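About Elleder

Elleder began as two people sharing a workbench above a bakery, and though we have moved twice since then, we still like to think of ourselves as a small workshop that happens to spend a great deal of its day inside a computer. We make Teltent, a practice kit for robot arms. It lets a school, a lab or a small factory try out a job in simulation for as long as they please before they ask any real hardware to do it.

The heart of Teltent is a set of ready-made rooms and a two-fingered gripper with a view that travels along with the arm, so the person learning gets to see the work from just behind the fingers.

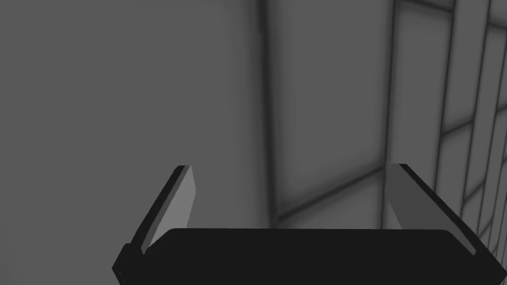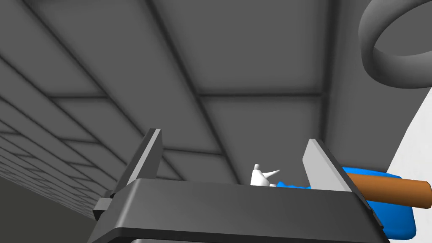
What comes in the kit

Teltent is sold in two sizes, and we have tried to keep the choice simple. The classroom kit costs $1,325 and covers one teacher and up to 22 learners for a school year. The workshop kit costs $1,950 and adds Trnka, our room editor, which lets you build your own spaces, bring in your own shapes and decide how the light falls. Both kits include the full course of 40 exercises, the printed handbook (we are very fond of the handbook, and it is spiral bound so it will lie flat next to a keyboard) and email help from the same people who wrote the software.

The first exercises are gentle ones. You open the gripper, you close it, you turn the wrist and look around the room until your sense of direction settles down. Later on come objects with handles, objects with awkward points, and objects that sit partly out of view, and by then most learners have stopped thinking about the controls and started arguing about the best way to approach a thing – a very happy noise to hear in a classroom.

How we got here

Our first product was called Jesero, and a few of you will remember it kindly and a few of you will remember the installer. It had one room, one table and a gripper that went straight through the floor if you were in a hurry. We learned a lot from the letters people sent us, and a good many of the habits we have now come from those letters. We still test every release on the oldest laptop in the office, and we still write the error messages in full sentences.

Plain rooms, on purpose

Visitors sometimes ask why so much of Teltent is gray. We spent a long winter on fancier walls and floors, and our testers kept drifting off to admire them. Plain surfaces keep the eye on the fingers and on whatever they are reaching for. If you would like something livelier, Trnka will let you paint the place any color you want.

Come and see us

We keep the workshop open on Tuesday afternoons for anyone who wants to try the kit before buying it. Bring a class, bring a colleague, or come on your own and stay as long as you like. Please write a day ahead so we can have a seat free for you – and the bakery's poppy seed rolls still find their way to us, so there will most likely be something to eat as well.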